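Flillham Three-Seat Sofa: Owner's Manual

Section 4. Cushions, covers and routine care 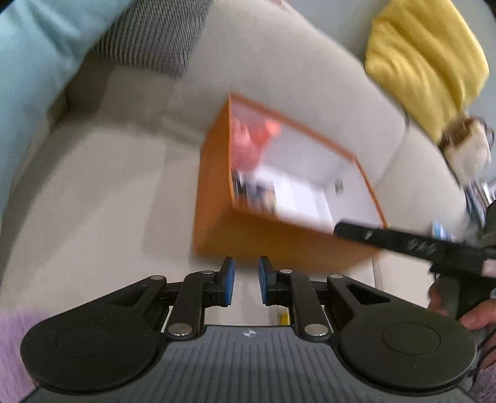
Figure 4.1. Seat and backrest with loose cushions in place. The seam between two padded backrest sections is at right.

4.1 Before you start

Read the whole section once before removing any cover. Allow a full day if the seat cover is to be washed, as it has to dry flat.

Items needed:
Vacuum cleaner with upholstery nozzle (soft brush type)
White cotton cloths
Bucket of lukewarm water
Neutral liquid soap, no bleach, no colour brightener
Niren crevice tool, supplied in the accessories bag

CAUTION: Take everything off the seat before cleaning. Boxes, frames, mirrors, books and magazines left on the fabric will mark the ribbed weave if they are leaned on or dragged. Lift them clear. Do not slide them.

4.2 Clearing the sofa

1. Remove the loose cushions from the seat and from the top edge of the backrest. Place them on a clean surface, not on the floor.
2. Lift off hard objects one at a time, holding them from underneath. Objects with a reflective or glass face should be stood upright against a wall, face inward.
3. Check the crease where the seat meets the backrest. Run a flat hand along its full length. Pens, coins and hair clips tend to collect at the left end.
4. Remove anything found before using the vacuum cleaner.

Note: Dark cushion fabrics can transfer dye to the beige cover when damp. If a loose cushion has been wet, dry it fully before it goes back.

4.3 Vacuuming

1. Set the vacuum cleaner to low suction.
2. Work along the ribs of the fabric, from the backrest to the front edge. Working across the ribs pushes dust into the weave.
3. Change to the crevice tool for the rear crease and for the seam between the backrest sections.
4. Go over the seam 2 times, once in each direction.
5. Finish with the top edge of the backrest.

CAUTION: Do not use a rotating brush head on any part of the sofa. Pulled threads are not covered by the warranty (see Section 7).

4.4 Removing the seat cover

1. Find the zip under the rear edge of the seat cushion. It opens from right to left, facing the sofa.
2. Open the zip completely before pulling on the fabric.
3. Fold the front of the cover back over itself and ease out the foam. A second person is helpful here.
4. Close the zip before washing.

The backrest covers are fixed. Do not cut or unpick the seam. Clean them in place as described in 4.5.

4.5 Spot cleaning

1. Blot fresh spills at once with a dry white cloth. Do not rub.
2. Mix 2 mL of soap into 300 mL of water.
3. Dampen a cloth, wring it out well and dab from the outside of the mark toward the centre.
4. Repeat with plain water.
5. Leave to air dry with the cushions off. Keep direct heaters away from the fabric.

Test any other cleaning product on the underside of the seat cushion first and wait until the patch is dry before judging the colour. Gwynne fabric cleaner may be used on the seat cover only.

4.6 Refitting and arranging

1. Feed the foam into the cover, rear corners last. The foam is marked TOP on one face.
2. Smooth the fabric from the centre outward until the ribs run straight to the front edge.
3. Close the zip and tuck the tab into its pocket.
4. Replace the large loose cushions first, standing them against the backrest. Smaller cushions go in front or may rest on the top edge.
5. Do not load the top edge with anything heavier than a cushion. It is padded but not designed to carry weight.

Note: Where the sofa stands against a painted wall, leave a gap of 172 mm. A cushion hung over the top edge can otherwise rub the paint.

4.7 Care intervals

Vacuum, all surfaces: weekly
Turn the seat foam: monthly
Rotate loose cushions: monthly
Wash seat cover: when needed, cold gentle cycle only
Check feet and fasteners: yearly, in October if the sofa is stored over summer

Spare covers are listed under part group 470. For the Pratow storage model, follow Section 5 for the base compartment before carrying out any step in 4.4.

Section revised Thu 9 May. Text: S. Matei. Checked: B. Voyle.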